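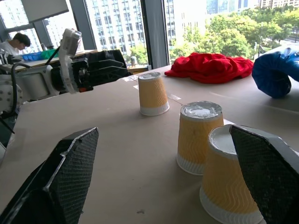 Paper cup shakers, second try

I said in December that I would write up the cup shakers once I had a version that holds together. The first batch did not. We made them for my nephew's birthday, and by the end of the afternoon there was rice in the couch, in the rug and in one of the shoes by the door. I am still finding it.

The basic idea is simple. You take a paper cup, put something in it that rattles, close it up and shake it. Most instructions tell you to tape two cups together mouth to mouth. I don't like that version much. It takes twice as many cups, and small hands can't get around it well. What I wanted was a single cup, closed at one end, that a four-year-old could hold.

The cups are the corrugated kind meant for hot drinks, in a pale orange-yellow with wavy ridges up and down the side. The ridges help with grip. I tried plain smooth cups first and they got dropped a lot. I bought a bag of 30 and have used less than half.

I work with them upside down on the big beige table by the windows. Standing them that way keeps them steady, and it is the best light in the place. I also put a bit of crinkled foil on the upturned bottoms of a couple of them to see how it looked. It does nothing for the sound. It catches the light and kids like it, so I will probably keep doing it. The plain white bottom is fine too if you want to let them draw on it.

Tape

Tape was the problem last time. I used masking tape because it was in the drawer, and it lifts off a coated cup after a few minutes of shaking. Clear tape sticks better. I cut a lot of short strips before I start and lay them out on the table between the cups, with a corner folded under so I can pick them up. Long pieces wrinkle when they go around a curve. Short ones can overlap and lie flat.

Joscha Schwerdtfeger wrote to me after the first post and suggested glue. I did try it. It holds well, but it needs to sit overnight, and a child who has just made a shaker wants to shake it. If you are making them ahead for a party, glue is the better choice.

Filling

Rice gives a soft hiss. Dried lentils are a little louder. Dried chickpeas are very loud and I would not make more than one of those for an apartment. Two spoonfuls is plenty for any of them. When the cup is too full it mostly just thumps.

Buttons sound good but I don't use them for small kids. If the cup comes open I would much rather be sweeping up rice.

Closing the open end

This is what I changed. Last time I stretched foil over the mouth of the cup and taped it down, and a thumb went through the first one right away. Now I cut a circle of cereal box card slightly larger than the mouth, snip the edge every half inch or so, fold the tabs down over the rim and tape each tab. Then one more round of tape over the tabs. It takes me 4 minutes a cup, more with help from a child.

Tülin Taşdemir, who lives downstairs, uses cloth over the card and ties it with string. Hers look nicer than mine. I have some red cloth on the table that I mean to try it with, though it needs ironing first - it is one big crumple at the moment.

I shook the first finished one hard over the sink and nothing came out. Then I gave it to my nephew, who hit it against a chair leg for most of a phone call. The card got a dent and one strip of tape came up at the corner. No rice.

Next I want to try a smaller cup inside a larger one, with the filling in between. I don't know if that will sound like anything. I need to find some smaller cups first.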